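Jan 3, 2020

# A kind word for the slow bench

I have spent most of my working life in the back room at Coltard, where old office computers come in by the pallet and go out again either as working machines or as neatly sorted heaps of parts. It is a good trade and I'm fond of it, but I would be fibbing if I said it was kind to the hands, or to the neck, or to anybody's eyesight after the age of forty-five.

So when the arm arrived in August I was, I think, the only person on the bench who was pleased. (I had a bad thumb that summer, which may have coloured my judgement.) The project is called Virivska, after the place where the first one was tried, and what it is meant to take over is the part of the job we all grumble about most, the fiddly business inside the case. Processors, memory, the little levers and latches. On a busy day one of us might open 60 machines, and by the end of it you are working by feel and hoping for the best.

Anybody who has bent the pins in a socket will know the sick feeling that goes with it. The processor has a flat metal lid and looks as if it could survive a fall downstairs, but what lies beneath it in the board is a little field of gold contacts, each finer than an eyelash, and one careless moment with a sleeve or a fingernail can spoil the whole board. We used to give that job to whoever had slept best.

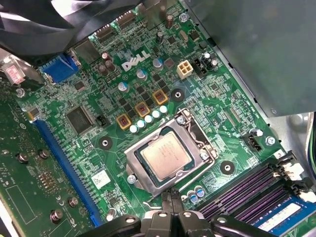
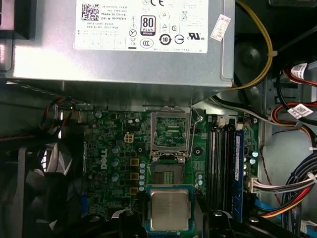
*The gripper at work on a Dell board: processor in its socket in the first picture, held between the fingers with the load plate up in the second.*

Now, I said I was pleased, and I still am, on the whole, but I'd like to be fair to my colleagues who were not. Their worry was never that the thing would be clever. Their worry was that management would look at it and start doing sums. Over at Grivberg, so the story goes, the sums were done within a fortnight, and two good people were moved to the loading bay, where all they knew about boards and sockets was of no use to anyone. I think that was a foolish waste, and I've said so to anyone who would stand still long enough.

What has happened here has been gentler, and I put that down to our being asked. We had two long afternoons round the canteen table, with far too many biscuits, going through which jobs we'd gladly hand over and which we'd miss. I was surprised by the answers. Several people wanted to keep the testing, because there's a real pleasure in hearing a dead machine start up. Hardly anyone wanted to keep the sockets.

There are losses, mind you. The bench is quieter than it was, and I miss the swearing. The youngsters who come to us now learn to watch before they learn to touch, and I'm not sure that is the right way round. If it were up to me, every new starter would do their first 100 processors by hand, bad thumbs and all, so that they know what they're looking at when the arm gets into difficulties. I put this to the Hung people when they came to service it and they were very polite about it.

I'd still rather have it than not. My thumb is a good deal better.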